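# On Reading the Psalms Aloud, and in Order

The Gresau reading circle has now completed the first of its two years with the Psalter.
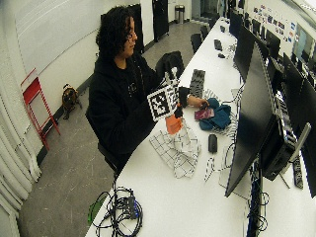
**Natsumi Sakai**
Lay Reader and Convenor of Studies, Gresau

When the parish council approved the present course of readings, it did so on the understanding that the whole Psalter would be heard, without omission and in its given order. Several members had asked whether the harsher psalms might be passed over. The lectionary in use at Gresau leaves out a number of difficult verses, and many regular worshippers had never heard them read in church.

I was asked to set down my own view of the matter, and I do so here in a personal capacity.

The psalms of complaint make up a large share of the book. Psalm 88 ends in darkness and offers the reader no relief. Psalm 137 begins with one of the most loved laments in Scripture and closes with a verse that most congregations would prefer not to say. I have come to believe that both should be read as they stand. A person in grief who opens the Bible ought to be able to find words as bleak as their own – and to find them among the prayers of the faithful.

Aoi Ishida, who leads the sister circle at Udach, has put the contrary case in our correspondence. She holds that a reader meeting Psalm 109 for the first time, with no teaching beside it, may take its curses as permission. I accept the force of this. At her suggestion, each evening now begins with a short introduction, and a period of silence follows the reading. The silence was kept at Udach for some months before we adopted it.

On the question of translation, the circle has kept to one version throughout. Members are free to bring another for private comparison, and the Tillman bequest, which provided over 95 study Bibles to the parish library, has made this a good deal easier. Those who wish to borrow a copy should sign the register at the Sila Road entrance.

We reached Psalm 89 in April and paused there, at the close of the third book. The fourth opens with the prayer of Moses, in which a thousand years are as yesterday. It will be read at the next meeting, at 7.30 in the evening, with Psalm 91 to follow if time permits. The introduction will be given by Aoi Ishida, and members are asked to read both psalms at home beforehand – aloud, where their households will allow it.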